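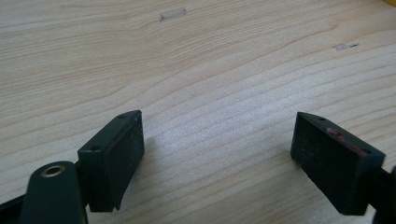
Visiting Pollock, July 18, 2018

The sign at the gate says Stulamus, the sign on the door says Zustora, and the lab is called Pollock. I signed in at two desks before I was allowed to be in the right building.

Sorcha Gunn runs the tour and has clearly given it before, as she answered my first question while I was still inhaling. The project, Gillix, is a study of whether a robot can learn table chores from people who do them with grippers held in their own hands. No robot takes part in the recording. You pick up a pair, you move things, and the motion and the video go into the pile. The pile stood at 245 demonstrations when I was there. I had expected a bigger number and must have looked it, for Sorcha said that each one gets watched all the way through by a human being, and that I was welcome to apply.

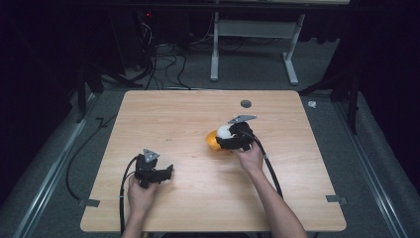 Bowls, she said, are where people get cocky. Everyone assumes the egg is the hard part. Mhairi Forsyth, who wrote the training code, has compared two ways of collecting: one where the person is told exactly how to do the job, and one where they just get on with it. The second group was messier and slower. The policy trained on their data recovered better from a bad grasp, in 6 trials out of 8, against 2 out of 8 for the tidy lot. Mhairi would like it known that eight trials is not many. She said so three times, and once more by the elevator.

The write-up was due in March and is now due later. Coffee is on the second floor, parking is hopeless, and the visitor badge does not open the restroom door.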